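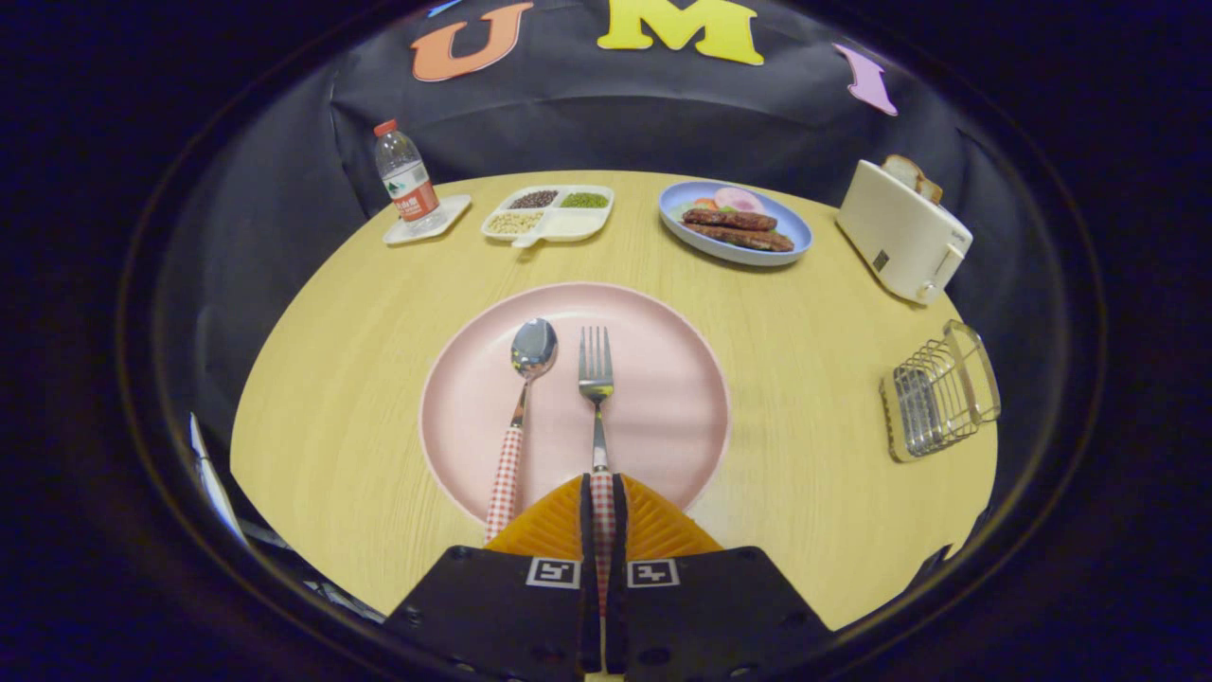
Figura 1. Plato rosa con cuchara y tenedor de mango a cuadros rojos y blancos, sobre el tablero redondo de madera clara. Al fondo, a la izquierda, botella de agua con tapón rojo sobre un posavasos blanco.

3. La mesa puesta y el orden de los cubiertos

3.1. El puesto individual

Quien haya comido alguna vez en casa ajena conoce esa pequeña vacilación que precede al primer bocado, cuando la mano busca el cubierto donde lo tendría en su propia mesa y no lo encuentra. De esa vacilación, tan modesta que casi da apuro dedicarle un apartado entero, parte el presente análisis. En las secciones anteriores tratamos la mesa como lugar de reunión; ahora querríamos acercarnos un poco más y quedarnos en el espacio que ocupa una sola persona, con su plato, sus cubiertos y lo poco o mucho que se deja al alcance de la mano.

La Figura 1 recoge una de las disposiciones que en nuestro corpus llamamos «recogidas», es decir, aquellas en las que los cubiertos descansan dentro del plato y no a sus lados. La cuchara queda a la izquierda y el tenedor a la derecha, paralelos entre sí, con los mangos asomando por debajo del borde hasta la mesa. El lector familiarizado con los manuales de etiqueta echará en falta el cuchillo en este par y notará, además, que el tenedor ha cambiado de lado. Ambas cosas nos interesan mucho, porque en las entrevistas apenas se mencionan como faltas. Las personas con las que conversamos en Toltstead hablaban de «dejar el plato listo» o de «poner lo de cada uno», expresiones en las que el plato y los cubiertos forman una sola cosa que se lleva, se posa y se retira de una vez.

3.2. Los mangos de color

Los cubiertos de mango decorado merecen, a nuestro juicio, más atención de la que suelen recibir. En la clasificación de Ortner, que seguimos con alguna libertad, figuran entre los cubiertos «de diario alegre», una categoría intermedia entre el acero liso y el juego infantil. El estampado de cuadros rojos y blancos trae a la mesa algo que muchos hogares asocian con el mantel, y resulta curioso comprobar que las familias que los usan prescinden a menudo de él. Una de nuestras informantes nos lo explicó con mucha gracia mientras secaba los suyos: para qué iba a poner mantel, decía, si ya lo llevaba en la mano.

También el color del plato entra en juego. Un plato rosa con el borde algo más claro, como el de la figura, hace que el metal de la cuchara y del tenedor destaque sin necesidad de nada más, y en las conversaciones sobre el gusto surgió una y otra vez la preferencia por combinar vajilla de un solo color con cubiertos estampados. Nadja Nägeli, que llevó a cabo buena parte de las visitas, anotó en su cuaderno que la combinación inversa – plato con dibujo y mango liso – solía reservarse para los invitados. No disponemos de material suficiente para afirmarlo en general, pero la observación nos parece valiosa y la retomaremos en el apartado 5.

3.3. Lo que queda al fondo

La mesa redonda plantea una cuestión que la rectangular resuelve casi sola, a saber, dónde empieza y dónde acaba el sitio de cada cual. A falta de esquinas, es frecuente que los objetos compartidos se desplacen hacia el borde opuesto y dibujen allí una especie de frontera. La botella de agua es el caso más habitual. En la Figura 1 aparece sobre un posavasos cuadrado, puesto en ángulo, y este detalle nos permite introducir una distinción que Ottilie Marti propuso ya en las primeras reuniones del proyecto Lumedum: la que separa los objetos que se alinean de los que simplemente se dejan.

El plato y los cubiertos pertenecen con claridad al primer grupo. En los 600 registros examinados hasta octubre, la posición de la cuchara respecto del tenedor se repite con una constancia que nos sorprendió, mientras que los posavasos, servilleteros y saleros admiten casi cualquier giro sin que los entrevistados lo perciban como desorden. Al pedirles que «arreglaran» una mesa ya puesta, la mayoría enderezaba primero los cubiertos y muchos no llegaban siquiera a tocar el resto. Algo parecido se había descrito para las cocinas de Parnus, aunque allí el ejercicio se hizo con mesas de trabajo y la comparación exige cierta prudencia.

Queda por examinar qué ocurre cuando el puesto se comparte, como sucede entre hermanos pequeños o en las meriendas de pie. En estos casos el plato conserva su lugar en el centro, pero los cubiertos pasan de mano en mano y pierden el lado que tenían asignado. A ello dedicamos el apartado siguiente.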